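Los alumnos de Skatton enseñan a un brazo robótico a vaciar una caja de bloques
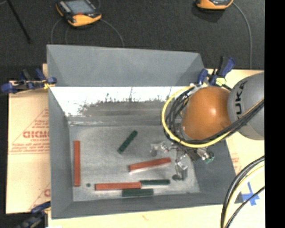 El taller de robótica de Skatton ha entrado en su recta final, y el ambiente no puede ser mejor. Los alumnos del segundo curso llevan desde febrero peleándose con un problema que parece de guardería y que tiene muy poco de infantil: conseguir que un brazo KUKA saque bloques rojos y verdes de una caja gris, vengan como vengan colocados.

El proyecto se llama Vetero y participan en él 20 estudiantes, repartidos en 2 equipos. Uno se ocupa de la visión, es decir, de que el programa distinga cada bloque y calcule su orientación. El otro trabaja en el agarre -- la parte más ingrata, según coinciden todos, y también la que más aplausos arranca cuando sale bien.

La dificultad está en las paredes. Un bloque suelto en mitad del fondo deja sitio a los dedos de la pinza por ambos lados, pero uno arrimado al borde obliga a buscar otro ángulo de entrada, y dos piezas que se tocan por los extremos pueden confundirse con una sola más larga. A eso se suman los reflejos del metal, que durante las primeras semanas trajeron de cabeza al equipo de visión. ¡Hubo tardes enteras en las que el programa se empeñaba en agarrar un brillo!

Desde entonces el grupo ha registrado 1.686 intentos de agarre, todos anotados en una hoja compartida con la posición del bloque, el resultado y, si hubo fallo, el motivo. De esa hoja salió el cambio más celebrado del curso: el robot elige ahora primero la pieza más despejada y deja para el final las que están pegadas a la pared. La mejor racha hasta la fecha es de 57 bloques seguidos sin un solo fallo, y los gritos se oyeron desde el pasillo.

El martes toca ensayo general. Los dos equipos harán la prueba completa, con los bloques volcados al azar antes de cada ronda y sin tocar el código entre una y otra. Si todo va bien, el grupo viajará después a Cludgate para participar en el encuentro escolar Kinnear, donde cada centro presenta su trabajo en directo y responde a las preguntas del público.

Quien quiera ver el ensayo puede acercarse al taller a partir de las cinco de la tarde. La entrada es libre y los alumnos explicarán el programa paso a paso -- con muchas ganas, por lo que se ha visto estas semanas. Las inscripciones para el próximo curso se abrirán ese mismo día en la secretaría del centro, y no hace falta haber programado antes.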